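Open Day at the Umumwood Workshop: Frequently Asked Questions

Last changed on December 18, 2023

When is the next open day?

The next one is in January. We will put the exact day on this page when the building confirms it to us. If you wrote your e-mail address on the list at the last visit, you will get a message also.

Where do I come in?

Please use the side door on Avcı Street, not the big gate. The gate belongs to the neighbours and they lock it. Ring the bell with the name Umumwood and go up to room 609. The lift is slow, but it works.

Do I have to book?

Yes, for the demonstration. The room is small and we take visitors in groups. For the talk in the hall no booking is needed, there are 200 chairs and until now they were enough for everybody. Write to Farah Nasution if you come with a school class, so she can keep one group only for you.

What will I see in the demonstration?

You will see how a person teaches handling tasks to a robot. The operator sits or stands at a table and does small everyday jobs, for example taking a cable and putting it into a box. The operator does not use the bare fingers for this. In each hand there is a black gripper with two jaws, and the task is done with the jaws. Later we use the recordings to train the arm, which you can visit in the next room.

Many people ask what the little grey triangles on top of the grippers are. They are marker plates. They help us to know where each gripper is and how it is turned. The table has a pale grey foam board on it, and the box we use most is the smoky-brown plastic one with ridged sides.
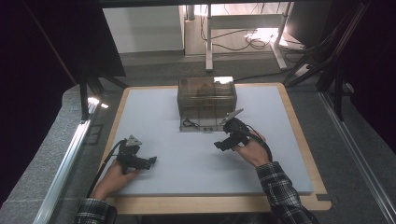 Can I try the grippers myself?

Yes, after the demonstration, if you are at least twelve years old. Everybody gets three tries with the cable task. Most visitors find the first try difficult, because the jaws are shorter than they expect and the hand wants to go too far. Please take off rings and big bracelets before. Zodwa Sibiya stands beside you and tells you when to close the jaws.

Will my tries be recorded?

Only if you sign the paper at the entrance. If you do not sign, we switch off the recording and you can try in the same way. For children a parent has to sign.

Why do you not simply program the movement?

For a hard object that always lies in the same place, we could do so. A cable lies differently every time. It is easier for us to show the movement many times with small differences than to write down all the cases. Hacer Kaplan speaks about this in the talk, and she is happy to get difficult questions.

How long does a visit take?

Almost 3 hours, if you want the talk, the demonstration and the robot arm. You may leave earlier.

Can I take photographs?

Yes, without flash. Please ask the other visitors before you photograph them.

Is there something to eat?

There is tea and water in the hall. The bakery Vostolley on the corner has sandwiches. Please do not bring food or drinks to the demonstration tables.

I left a scarf / an umbrella at the last open day. Do you have it?

Probably. Ask for Nazmiye Yüksel at the desk, she keeps a box with lost things until the end of January.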